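Vemix Food and Fluid Diary – Set-up Guide
Section 4: Setting up the fluid log

Last edited 7 April 2025, D. Kyriakidis

Do Section 3 first (profile, units, time zone). If units are wrong the fluid log will be wrong too and you'll be redoing all of this.

What you need
Phone or tablet with the Vemix app signed in
The cups you normally drink from
Kitchen scale or measuring jug
Your clinic code, if you got one

4.1 Turn the log on

1. Open the app. Tap Diary, then Modules.
2. Switch Fluids to On. Wait for the green tick – can take a few seconds.
3. Tap Daily Range. Leave blank unless your dietitian gave you numbers.
4. Save.

Caution: people on a fluid restriction (kidney, heart, anything else) must enter the figure from their own care team. Do not use the app's suggestion. If you don't have a figure, stop and call them.

Note: no Fluids switch? Old version. Update and start again from step 1.

4.2 Add your vessels

A vessel is anything you drink from. Set each up once, tap it after that. Most wrong totals we see come from skipping this bit and guessing.

1. Tap Fluids, then Vessels, then the plus sign.
2. Name it. Short names are best.
3. Fill it to where you normally fill it. Not the brim.
4. Put the empty cup on the scale, zero it, pour the water in, read the grams. For plain water grams and milliliters are close enough. Or pour from cup to jug and read it off.
5. Type the number under Usual Fill.
6. Pick a color tag. Save.
7. Repeat for the next one.

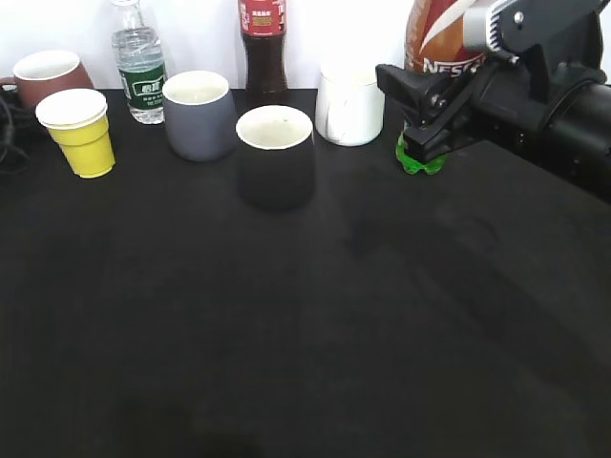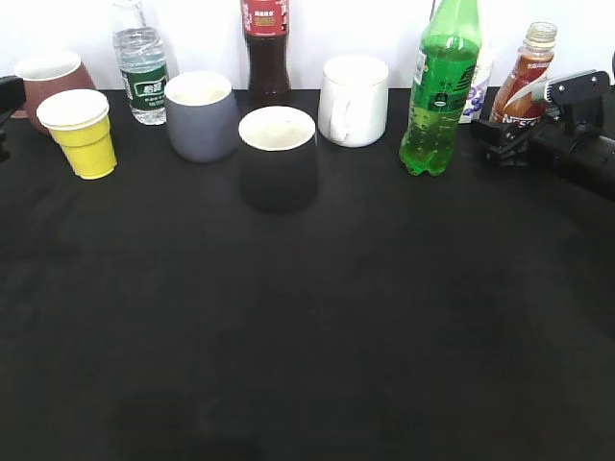 Every vessel gets its own entry, even when two look like they hold the same. Looks are a bad guide. Tapered cups lose volume toward the base and thick walls take up room too. Use color in the name if you can, much faster to find at breakfast. With the two at the far left in both photos you'd make "Brown" for the reddish-brown one and "Yellow" for the tapered one in front of it, and measure them seperately. Bottles go in the same way, except you can use the volume on the label if you finish the whole thing.

Note: the list holds 17 vessels. After that you have to archive one. Archived vessels keep their history.

Note: ice. Measure after it melts or leave it out. Pick one and stick to it.

4.3 Set drink types

1. Tap Drink Types.
2. Tick the ones you have most weeks. Untick the rest, shorter list.
3. Milk, juice and shakes – set Count as Food to On. They then go in the food diary as well so the calories and sugars get picked up.
4. Soup: log under food only. Otherwise it gets in there twice.
5. Save.

Caution: oral nutrition supplements are not a drink type. Enter them under Prescribed, Section 6, with the exact product and amount.

4.4 Check it works

1. Log one drink with a vessel you just made.
2. Go to Today. Total should match the Usual Fill.
3. Log a half. Tap and hold the vessel, slide to 50%, let go.
4. Check the total again.
5. Delete both test entries. Swipe left.

If the total is off by a lot, units. Go back to Section 3. A reading of 588 where you expected something near 20 means you're in milliliters and thinking in ounces.

4.5 Share with your clinic (optional)

1. Settings, Sharing, Add Clinic.
2. Type the code. Capitals matter.
3. Choose 7 days or All. Seven is enough for a first appointment.
4. Confirm.

Solberg and Ulelham patients: your code is on the top right of the appointment letter. Questions about the figures go to Toshio Hosoda or Yaryna Holovko in dietetics. App problems, Yurii Vasylenko at the help desk. Please dont send app problems to dietetics.

Reminders are in Section 5. Leave them off untill the vessels are done.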